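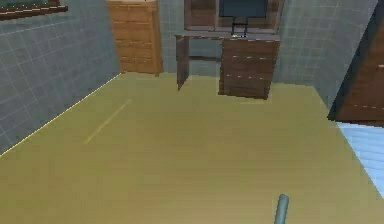 Wet ski gear does more harm sitting in a bag overnight than it ever does on the hill, and if you only change one habit this winter, let it be unpacking the minute you get home. I know you're tired. I know there is soup to heat and somebody has already claimed the shower. But liners that stay cold and damp until morning will smell by the third trip, and edges left under a wet strap will show orange spots by the second. Pick a room with a good stretch of open floor, something like the wide yellow-green one at the top of the page, and spread everything out so that no two wet things are touching. I lay down an old shower curtain first, then towels on top of it, and the whole business takes me 10 minutes if I don't stop to talk.

Start with the boots. Open every buckle, pull the tongue forward and take the liners out if they come out without a fight (some do, some need a warm room and a bit of patience, so leave a stubborn pair indoors for an hour and try again). Stuff the toes with newspaper. Change the paper before you go to bed, and again in the morning if it feels clammy. Please keep the shells away from the radiator and the wood stove! My friend Benedicta Mahama stood hers against a heater one October when she was trying them on for the season, and the cuff has never closed properly since. A small fan pointed at the floor does the job better than heat, and you can leave it running while you sleep.

When the liners go back in, buckle the boots loosely, on the first notch or so. They keep their shape that way, and you won't be wrestling with them in a cold parking lot.

Skis next. Wipe them down with a dry cloth, tips to tails, and go along each edge twice. Bindings get a wipe too, but don't spray anything into them and don't blast them with hot water to get the road salt off. A damp rag and an old toothbrush will do it. If you find a little rust, a gummy stone rubbed gently along the edge takes it off, and it's a pleasant job to do with the radio on.

Gloves are the slow ones. Take out the inner pair if there is one, turn it inside out, and stand the outers up with the fingers pointing at the ceiling, over a bottle or a whisk or whatever you have in the drawer. Leather palms want a dab of conditioner once they're fully dry - a dab, mind you, I drowned a pair in the stuff years ago and they were like holding two fish.

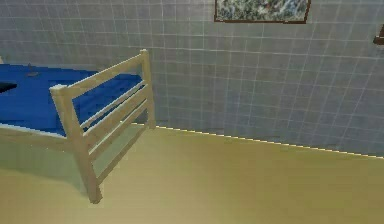
Jackets and pants should be shaken out, zipped up and hung on wide hangers with the pockets turned out. Check those pockets. I have washed lip balm, trail mix and one perfectly good lift ticket. If water has stopped beading on the shoulders, wash the jacket in a cleaner meant for waterproof fabric, skip the softener, and give it a low tumble if the label allows it. That alone often wakes the coating up again, and you can save the spray-on stuff for another year.

Goggles: never wipe the inside of the lens while it's wet. Shake them, let them air on a soft cloth with the foam facing up, and put them in their pouch the next day. Helmet pads usually unsnap, and they can go in the sink with a drop of dish soap.

Now, for storing things between weekends. We keep a plain bin for each person by the back door, and the rule in our house is that nothing goes in until Tuesday. It sounds fussy, but by then it's all dry right through, even the thick parts at the heel of the liner. Otakar, who has been skiing longer than I have, swears by a handful of cedar chips in a sock tucked in each boot. I've tried it and I like it, though I'd call it a nicety.

At the very end of the season, do all of the above and then give the bases a thick coat of wax without scraping it off. Leave it on all summer. Stand the skis somewhere dry, off bare concrete, with the brakes held out of the way, and put a strip of masking tape on each pair with a note of anything that needs fixing. You will not remember by fall which ski had the gouge. I never do, and the tape has saved me more than one trip back to the shop.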